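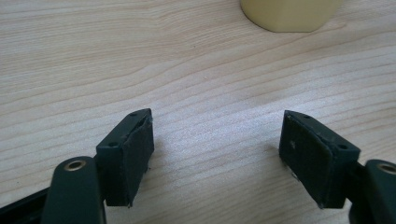

Evanthia Kontogiannis reckons the tops should be left alone until July and then done all in one go. Her point is that the finish on the Mullwood tables was fine for two years and it was us wiping them with the wrong stuff that dulled them. I don't agree about waiting but she may be right about the wiping.

Jun 23, 2007

Table tops, second look. Pale wood-grain surface, matt. Went over the long table with the desk lamp held low from the window end, then from the door end. The grain hides a lot. Under the ceiling lights the middle of the top washes out and you can't judge anything there, so lamp only from now on.

Found:
- dull patch near the door end, size of a saucer, doesn't feel any different to the finger
- two rings, both from cups I think, one very faint
- edge strip lifting at the back corner, nearly 40 mm of it. Pressed it down, came up again

Tried plain warm water and a cotton cloth on the fainter ring. Left it 19 minutes under a damp pad, dried it off. No change I could swear to. Tried the Kvam soap at half strength on the other one. A bit better, but it left a smear that took three wipes to get off. Don't use it at full strength.

Henrique asked whether the rings are in the finish or on it. Don't know. If they're on it the soap ought to shift them eventually. Will do the same spot again tomorrow and write down how many passes.

Edge strip: Laurinda has contact glue, the tin from Irosham, opened but still runny. Needs clamping overnight with a scrap of card under the clamp or we'll mark the top. The small clamps are in the Unitz drawer, except the one Inês took for the shelf.

Cups: the yellow thing and the others to stand on a mat from here on, on all the tables and not only the long one. There are 29 cork mats in the store cupboard still in their wrapping.

To do
Glue the corner
Repeat soap test, same cloth
Ask Lourenço what the cleaners put in the bucket
Return lamp to the front desk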